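Why do poems have such short lines?

Quick one today, lots to get through.

Open a story book. The words run right to the edge of the page, then drop down and start again. Nobody chose where. The page just ran out of room.

Poems are different. The poet picks the spot where each line stops. It's called a line break. Two words, easy to remeber.

So what does it do? Slows you down, mostly. Read this out loud:

The cat came home with snow on her nose.

Now this:

The cat
came home
with snow
on her nose.

Same words. Feels slower, doesn't it? A tiny rest at the end of each line. And the last word of a line gets a bit more attention - "snow" is louder the second time. Well, not louder. You notice it more.

You can use a break for a surprise too:

I opened the door and saw my
tortoise, wearing my hat.

For a second you didn't know what was coming. Good trick. Don't do it every line or it wears off.

Do lines have to rhyme? No. Some do, some dont. Do they all have to be the same length? No again.

Your turn. Write one plain sentence, up to 8 words. Copy it out three times with the breaks in different places. Read them all to someone at home. Which one do they like? Which one do you?

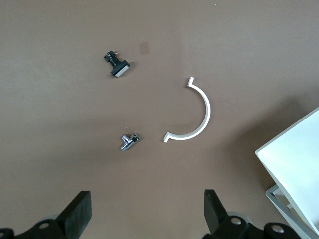
Iara Saavedra
Children's Poetry Editor, Skekham

Next time: verses, and the gaps between them.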